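Início | Calçado | Vestuário | Materiais | Entrevistas | Contacto

Hala Chraibi: "A forma manda em tudo o que vem depois"

Hala Chraibi desenha calçado há tempo suficiente para desconfiar da palavra colaboração. O modelo que assinou com a Clondska, o Harkier, chega às lojas em junho, e a conversa, numa segunda-feira de manhã, começou pela forma.

"Partimos da forma 1441, que a Clondska usava num sapato de salão", explica. "Tem o peito do pé baixo e a biqueira estreita. Subimos o volume na zona dos dedos e mantivemos o calcanhar." A alteração obrigou a redesenhar a gáspea, agora cortada numa só peça, com costura na parte posterior.

A pele vem da Hashmi, curtida a vegetal, sem pigmento de cobertura. Chraibi admite que a escolha limita as cores. "Temos 2 tons, natural e castanho-escuro. Um terceiro exigia acabamento com resina e perdia-se o poro."

A sola é cosida e colada. Razia Tanoli, responsável técnica da Clondska, acompanhou os ensaios de flexão e pediu uma borracha mais densa no antepé. "A primeira mistura abria junto ao ponto", diz Tanoli. "Mudámos a densidade e recuámos a linha de costura." A referência final da sola é a 2268.

A edição fica em 500 pares numerados na palmilha. Questionada sobre uma reposição, Chraibi é breve: "Não está prevista. Os cortantes ficam guardados, a pele teria de ser encomendada de novo."

O projeto inclui uma pequena série de roupa em algodão, feita na Bedska: uma camisa e umas calças direitas. O tecido é lavado antes do corte, para que o encolhimento não altere as medidas da peça acabada. 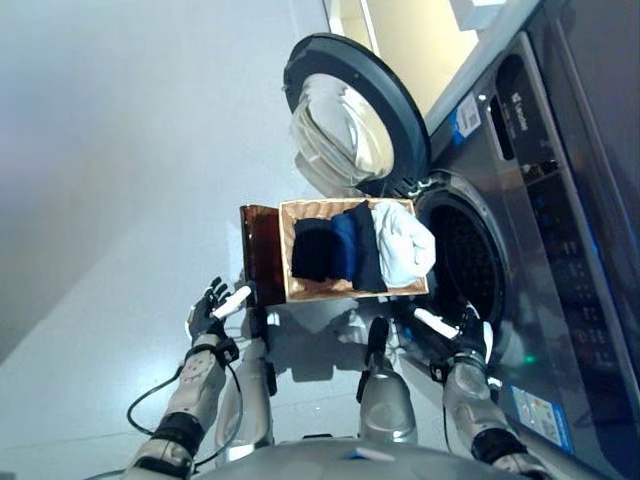

"Nas calças, a bainha foi o ponto mais discutido", continua Chraibi. "Tem de cair sobre o cano sem dobrar. Testámos com o sapato calçado - no manequim a leitura é outra."

Quanto ao próximo modelo, confirma apenas que será uma bota e que a forma ainda está em prova.

Comentários

rui_m: A numeração é europeia inteira ou há meios números?

Teresa V.: Tive um par da Clondska com a forma antiga e apertava nos dedos. Vou experimentar este.

solado: Sola cosida e colada dá para trocar no sapateiro?

Artigos relacionados
- Curtimenta vegetal: o que muda no uso diário
- Bedska apresenta camisas em popelina
- Como ler a referência de uma forma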